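Getting sticky labels off jars and trays

I save every jam jar that comes into this house, so I've peeled more labels than I care to admit. Warm water and a squirt of washing-up liquid shifts most of them – leave them to soak while you have your tea.

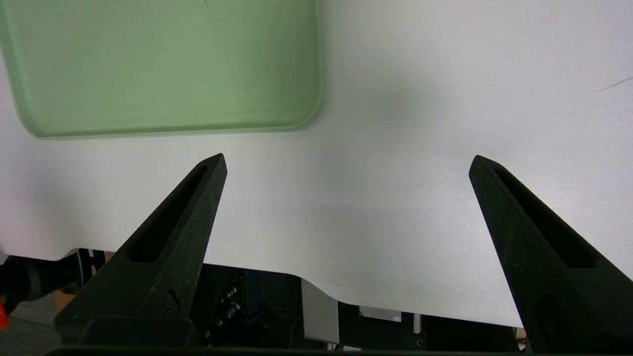 For the stubborn glue left behind, I mix a spoonful of bicarb with a little cooking oil and rub it in with my fingers (messy, but I love it!). Give it 3 minutes, wipe, then wash as normal. My friend Solveig swears by peanut butter – smooth, please!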